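Notes on how Holtent has changed its distributor incentive for this winter, as I have had the same query from 15 people in my downline since Thursday. Thread.

Scope first. The new scheme covers retail volume only. Starter packs, replacement parts and anything bought on your own account are excluded. Under the old rules own purchases counted at half value. They now count at zero.

Qualifying period: 10 weeks, starting with the first November order cut-off. Orders are dated by when payment clears, so a bank transfer sent on the evening of the cut-off will usually fall into the following week.

Threshold: 144 points for level one. Points sit on the product line and no longer on the invoice total. Sturenow refills carry 6 points each. The Soltani range carries fewer per item, and the table is in the back office under Plan Documents.

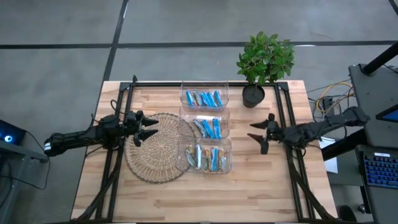 Legs are where most of the confusion lies. Volume is now assessed on two legs, left and right, and the bonus is paid on the smaller of the two. Surplus on the stronger leg carries forward once, then lapses.

Kalkidan Ambaye asked whether a distributor placed in October can be moved to the other leg. No. Placement is fixed when the first order is paid. Compliance will correct a keying error if you report it before the next weekly run – not after.

Returns: points are deducted in the week the return is booked, even if the sale was earlier. Two of my own weeks went below the line this way last year.

Payment goes out through Nekari as before. Check that the name on the Nekari account matches your distributor record exactly. Obsa Endale's was held over a missing middle initial and took three emails to release.

The statement layout changes as well. "Group volume" becomes "paid leg volume". Old statements will not be reissued, so download them now if your accountant needs them.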